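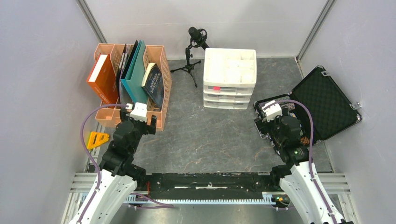 Forums > Self-Publishing > Ebook Formatting

Chapter links dead in EPUB after conversion

Savvas Kouris
Novel is 30 chapters, written in Sellau, exported to DOCX and converted to EPUB. The contents page displays correctly but links after chapter 20 all open the title page. Retailer preview does the same. Where do I look?

Brenda Acuña
Check your heading styles. From 21 on they're probably body text made bold and centred by hand. The converter only writes anchors for real Heading 1 paragraphs. Reapply the style, delete the old contents table, regenerate it, then run the file through a validator before uploading.

Karim Tawfik
Mine did this at 205 pages. I gave up and paid a formatter.

Grigoris Vrettos
Agree with Brenda. Also look for duplicate bookmark names if you merged two manuscripts.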